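SPEAKER NOTES - "Still Booked: singers who keep working past 70"
Fladum Library, evening talk, 19th October

Slides are the short version. If the projector dies just talk.

OPEN
Don't thank everyone, it eats the clock. Start with the music already playing - the live cut from the Trurnen ballroom, the slow one. Let it run to the end of the first verse, fade, then talk.

First line: "She was 74 when she sang that, and she had a second show the same night."
Wait for the reaction. Move on.

WHAT THE TALK IS
Why some performers get bigger late. Pop, soul, cabaret, a little film at the end if time. Not a nostalgia evening. I like the old records as much as anyone but I want to talk about the work - the keys, the contracts, the breathing, the shoes.

Say early: I sold merch and then ran front of house for a long time, so this is a view from the lobby. I'm not a voice teacher. If a voice teacher is in the room, be kind.

PART ONE - THE VOICE
Voices drop. Everybody's does. Key point, say it slow.
Play clip A (original single) then clip B (same song, same singer, last January). Don't tell them beforehand what changed. Ask. Someone will say "slower." It is slower. It's also down 2 half steps and the big note has moved to the backing singers.
Is that cheating? Give my opinion: no. A lyric about regret sounds better from someone who has some.
Mention phrasing. Younger singer holds the note, older singer lands on it late and leaves. Hum the exmaple if brave.

Skip the medical stuff. Last time I got stuck on vocal cords and lost the back rows.

PART TWO - THE ROOM
Big halls vs small ones. Trurnen ballroom holds 1,000 seated and that size is the sweet spot for this kind of act. You can see a face. An eyebrow works as well as a dance routine.
Story of the stool. Stool gets put out at the start, audience gets nervous, thinks she's tired. Then she doesn't sit till the last number and it's the best moment of the night. Stool = prop. Get the laugh, don't milk it.
Costume changes: fewer, but bigger. One great coat beats a rack of sequins. Coat comes off during the band solo.
Band matters more. Drummer who listens. A bad drummer will age a singer ten years in one song.

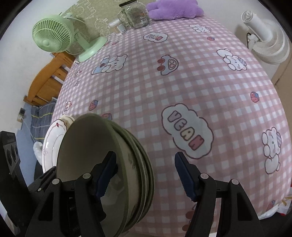 Do older stars need a new record to sell a tour?

Most of the time they don't. The hits sell the seats, and the new record gives the radio and the papers a reason to call. The good ones put two new songs in the middle of the set where people are warmed up, never right after the intermission.

Carry on from there into set lists. Show the Hosilus tour running order, 18 songs, old next to new. Point out where the standards go. Point out the encore is NOT the biggest hit, the biggest hit is third from last so folks with a babysitter get to hear it.

PART THREE - THE COMEBACK THAT ISN'T
Papers love the word comeback. Half the time she never left. She was playing casinos and theaters in towns the papers don't visit.
Duets albums. Pros: new listeners, easy press. Cons: most of them are recorded in separate cities and you can hear it. Play 20 seconds of the bad one. Do not name it, they'll know.
Farewell tours. Gentle joke about the second farewell tour. Then be fair - people mean it when they say it, then they spend a winter at home.
Side businesses: perfume, cookbooks, the shopping channel. I used to be snobby about this. Not any more. It pays the band thru the quiet months.

Ko club bit - only if ahead of time. Tiny place, no dressing room, star changed in the coat check and came out through the crowd. Loudest cheer I ever heard in a room that small. Cut it if running late.

FILM, IF TIME
Actresses, one slide. Singers get to go on being the lead, actresses get handed the grandmother. Some have gone back to the stage for that reason. Could be a whole other talk, say so and stop.

CLOSE
Back to the Trurnen recording, last verse this time. Tell them to listen for the breath before the final line, she leaves it in. Older engineers used to cut that out. Play it, don't talk over it!!

QUESTIONS
Somebody will ask about lip syncing. Answer: some do, on the dance numbers, and so do the young ones.
Somebody will ask about surgery. Pass.
If it's quiet ask who they saw live first and how old the singer was. Always gets them going.

Bring: laptop, both cables, water, reading glasses, the Hosilus program to pass round (get it BACK this time).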